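Questions we hear a lot at the Tredport Sewing and Mending Library

**Do I have to live in Tredport to join?**

Not at all! Plenty of our members come over on the Kikard bus, and we're always glad to see them. You just need an address where we can mail you a card.

**How much can I borrow at once?**

Up to 3 books and one pattern envelope, for a month. There are 2,264 items on the shelves now (a lot of them are old pattern envelopes, so please be gentle with the folds), and if you're still halfway through a coat when your month is up, just call us and we'll happily renew.

**Is there anything for someone who has never held a needle?**

Oh, yes. Start with the Rimkutė workbook, which has 12 short lessons and nice big drawings. Lesson one is threading, and you can stay on it as long as you like.

**Do you only have books about clothes?**

We began that way, but the shelves have wandered off in all directions: sails, bookbinding, quilts, upholstery, and even a little shelf on surgical stitching that our nursing students love.

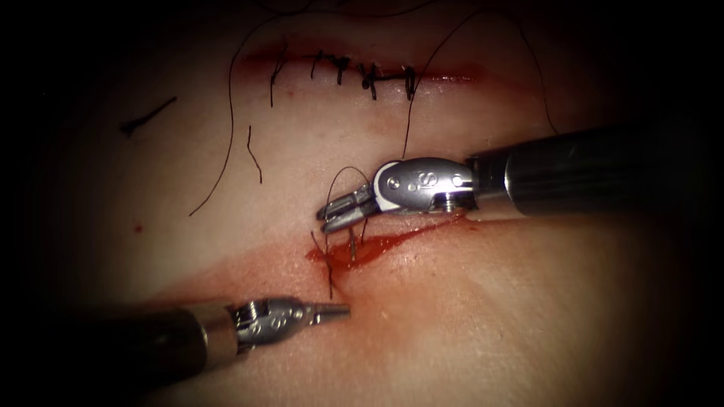
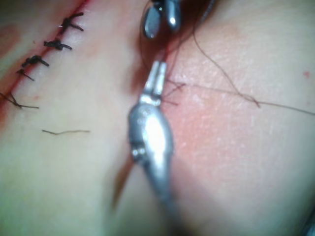 Interrupted stitches, each one tied on its own, in dark thread.

Those books go out under the same rules as everything else, though the big atlas has to stay in the reading room.

**Can I donate my grandmother's patterns?**

Please do! Bring them by any morning in April, when we have the long table free for sorting. Missing pieces are fine, but do write "incomplete" on the envelope if you know. The Plulska magazines we already have in full, so we can't take any more of those.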